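Search the help community

Posted in: Basketball > League admin > Contracts & player pay

Buyout clause and prorated salary, two-way player leaving midseason

posted by benchledger, 27 June 2018

I keep the books for a semi-pro basketball club, Bretis. We signed a guard for the coming season at 3000 per month, paid from September. The contract was drafted from the Zostex template and has a buyout clause of 535, payable by the player if he leaves before the final month. It also has a housing allowance of 300 per month, listed separately from salary.

If he leaves in the middle of a month, do I prorate both amounts, or only the salary? And does the buyout come off the last payment or get invoiced on its own? The template says "compensation shall be prorated" and does not define compensation.

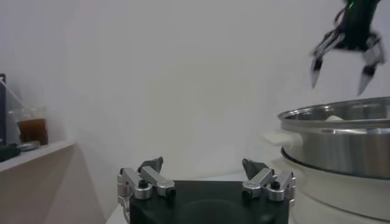 Two grippers, both with their fingers open.

2 replies · 4 shares

zone_press_31

Check the definitions page first. In the older Zostex template, compensation is defined on the signature sheet and includes "salary and recurring allowances." If your copy has that sheet, prorate both. If the sheet is missing, the clause is ambiguous and you should fix it in writing before the season starts. A one-paragraph amendment signed by both sides is enough in most leagues.

Daily rate: divide the monthly amount by the calendar days in that month, then multiply by days under contract. Do not use game days. We did that one year at Sýkora and the numbers came out wrong for every player who left during a road trip.

On the buyout, keep it separate. Pay the final salary in full with its own pay slip, then invoice the 535. Netting the two amounts hides the real salary figure, and in some places deducting a penalty from wages needs written consent.
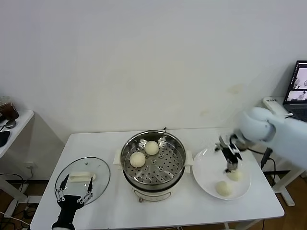 One more point on housing. If the club pays the landlord directly, there is nothing to prorate on the player's side. The lease terms control, and the club carries the rest of the month unless the contract says otherwise. If the 300 goes to the player as cash, treat it as an allowance and check whether it is taxable where you are. Ours was.

Marked helpful by the original poster

bromo_fan

At Bromolell they just take it off the last check. Never heard a player complain. Also 535 seems low for a buyout, I would raise it next time. Not sure about the housing part — ask your league office.

Share · Report · Follow this topic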